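Why does a microwave heat your dinner but not the air in the kitchen?

Posted 12/4/25

I got a letter from a class at Tristville school asking me how a box with no fire in it can make food hot. What a brilliant thing to wonder about! I've been using one nearly every day of my grown-up life and I had to go and read up on it properly before I dared answer.

Let's start with an ordinary oven. You turn it on, a bit of metal inside gets very hot (or a gas flame does the job), the air gets hot, and then the hot air slowly warms up the outside of your potato. After that the heat has to creep all the way into the middle, which is why a baked potato takes so long that you end up eating half a packet of crackers while you wait. Well, I do.

A microwave skips the hot air. It sends out invisible waves, cousins of the ones that carry radio programmes and the ones your eyes pick up as light. They bounce about off the metal walls, back and forth, and every time they pass through your food they give it a bit of a shove. 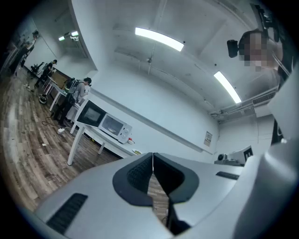 So what are they shoving? Mostly water! There's water in nearly everything we eat, even things that look dry, like bread. Water is made of tiny bits called molecules, far too small to see, and each one has a slightly positive end and a slightly negative end, a little like the two ends of a magnet. When a microwave goes past, the molecules try to turn round and line up with it. But the wave keeps flipping direction, billions of times every second, so the poor things keep twisting one way and then the other and bumping into all their neighbours. All that jiggling and bumping is heat. Heat is just very small things moving about quickly.

Try rubbing your hands together as fast as you can. Go on, I'll wait. Warm, aren't they?

Now for the air. Air has a bit of water in it, but the molecules in air are so spread out that the waves mostly sail straight past them. Your plate is a different story. Plenty of china plates hardly soak up the waves at all, but they still come out warm, and sometimes too hot to hold, because the food has been sitting on them and passing its heat along. So have a grown-up with you, and use oven gloves.

You might have noticed that some bits of your tea are piping hot and others are stone cold. I once bit into a pasty from the Condside bakery that was boiling at one end and chilly at the other! The waves bounce around and overlap, and in some places they add up and get stronger, while in others they cancel each other out. That's why lots of microwaves have a turntable, so the food keeps travelling through the strong places and the weak ones. Stirring helps too. So does leaving your food to stand for 2 minutes afterwards, so the heat can spread itself out.

Peas are a good thing to think about. They're small and full of water, so they warm up fast, but each one has a skin wrapped round it. When the water inside turns to steam it pushes on the skin, and now and then one goes pop. 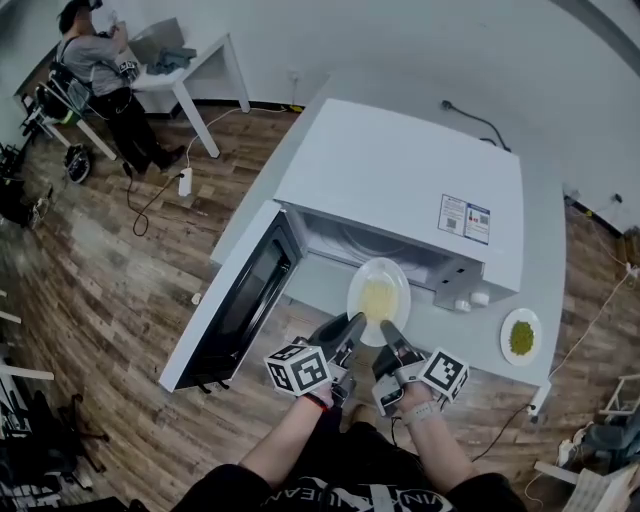
Sestik wrote in underneath to ask whether the waves stay in the food after the machine goes ping, and whether you'd be eating them. No, you wouldn't! It's like switching off a lamp in your bedroom. The light doesn't hang about in your pillow, and microwaves don't hang about in your mashed potato. When the machine stops, so do the waves, and all that's left is warm food.

One more thing, about the door. If it has a window, look closely and you'll probably see a sheet of metal with lots of little holes in it. Light waves are tiny, so they slip through the holes and you can watch your supper. Microwaves are much longer (several centimetres from one crest to the next) and they can't fit through, so they stay inside where they're wanted.

Next time I'll be having a go at the other question in the letter, which was why toast goes brown and bread in the microwave just goes soggy.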